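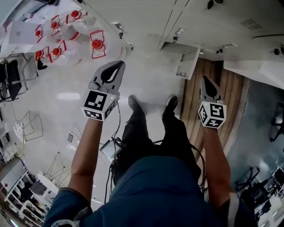
Jelle Dijkstra asks whether the jugs should be stored with the handles all facing one way, as the old Grikuven sheet required. The current layout does not require it. Handle direction matters on a shelf, where the jug is drawn forward. On open floor a jug can be turned by its handle before it is lifted, and the sheet has been amended to say so.

Jugs on the floor, Sellevcombe store

The page covers the large clear jugs kept at floor level, their caps and handles, and the floor finish. It replaces the gallery put up in March, which still had the old shelving layout. Numbering follows the store register, so entries are not consecutive.

Entry 462. Clear plastic jugs, large, grouped together. Round red caps, red carrying handles. Stored upright, capped, with no stacking. Label position is not specified for this type.

Caps. Red is the only cap colour held for this entry. Spare caps are in drawer 2 and are not interchangeable with the Draltanero type, which has a coarser thread and will seat crooked if forced. A cap that turns past its stop is to be discarded. Tighten by hand only.

Handles. On this type the handle can stand upright or tilt to one side. Either position is acceptable in storage. Before lifting, bring the handle fully upright and check that both ends are seated. If one end has sprung, carry the jug from the base with two hands and tag it for Fidel Herrera.

Plastic. Clear walls allow the level to be read without opening the jug. Clouding near the base is usually scale and comes off with a citric acid rinse – do not use an abrasive pad. Fine white lines at the shoulder are stress marks and the jug should be withdrawn.

Entry 472. Floor, light grey, gloss finish. The gloss shows reflections strongly under the overhead lights, and a thin film of water is easily mistaken for one. Check with a dry cloth at a low angle. Squeegee towards the drain, then mop.

Placement. Jugs stay grouped so that the walkway remains clear on one side. Leave a hand's width at the wall for airflow. Drag marks on the gloss coat are permanent, so lift, do not slide. The trolley is bay 79 and should be returned there with the brake on.

Register changes. The Fuentealba jugs have been moved to a separate page, as they have fixed handles and a different rinse procedure. Corrections to this page go to Fidel Herrera, quoting the entry number. The Grikuven sheet will be reissued in August with the handle wording removed.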